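Nedar, a maker of furniture for libraries and schools, will begin shipping its Trorkura line of round tables in August. The line replaces the company's earlier fixed-leg model and is sold through its distributor, Riquelme.

Trorkura tables come in two heights and one diameter. The base is a single steel column on a weighted foot. Each table is rated for a static load of 300 pounds, spread evenly across the top. The top and column ship in separate cartons and are joined with 16 bolts, all the same size. 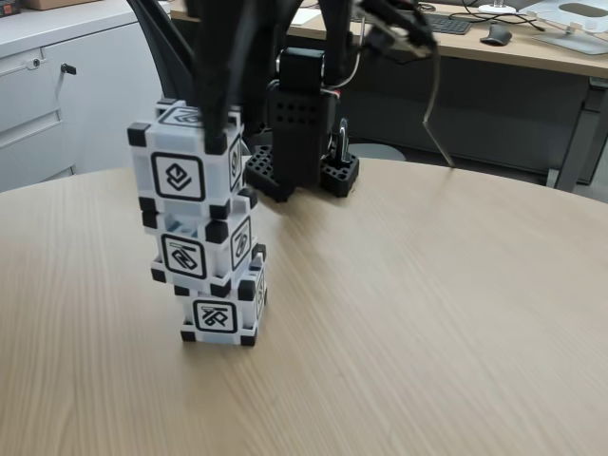 Finish was the main subject of development work. Earlier Nedar tops used a gloss coat that reflected ceiling lights and made printed material hard to read. The new coat, Zodirham, is a low-sheen, water-based finish applied in thin layers and sanded between passes. It leaves the grain of the top in view, as in the fine streaks running out to the curved edge beside the stacked cubes. Zodirham can be cleaned with mild soap and water. Bleach and abrasive pads will void the finish warranty.

Before release, the finish was tested on 172 sample panels. Panels were checked for scratches, water rings and color change under indoor light. Those that failed on color change were traced to one batch of hardener, and the supplier's mixing instructions were revised. Full test sheets are available to buyers on request.

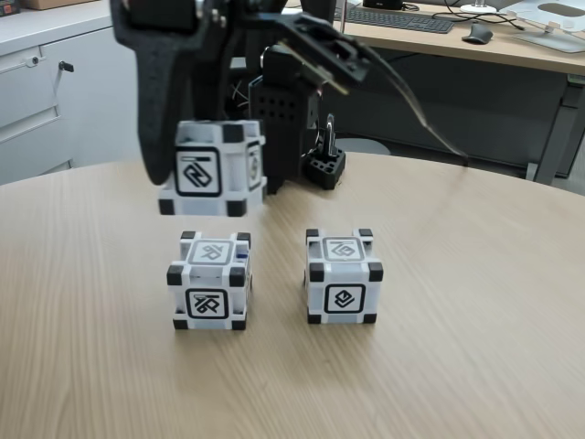
## Ordering and delivery

Orders may be placed through Riquelme by phone or purchase order. The first production run is 3,485 tables. Lead time depends on height, with the taller version shipping second. Deliveries are made to the loading dock only, and assembly is quoted separately. Replacement tops can be ordered without the base and fit both heights.
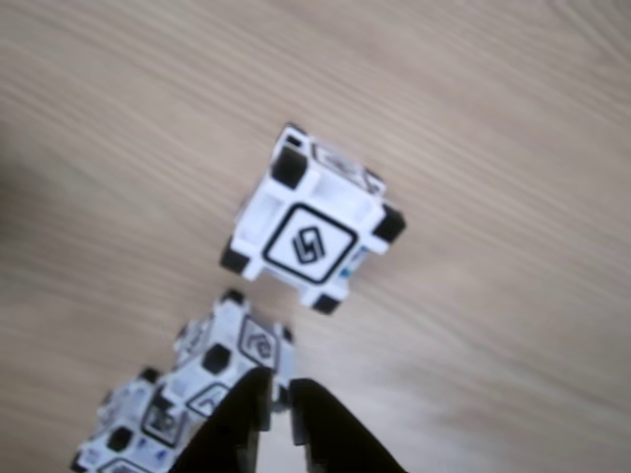 **Nedar Press Office**

Sample chips of the Zodirham finish are mailed free of charge to schools, libraries and design firms. Requests received by noon on Thursday are sent the same week.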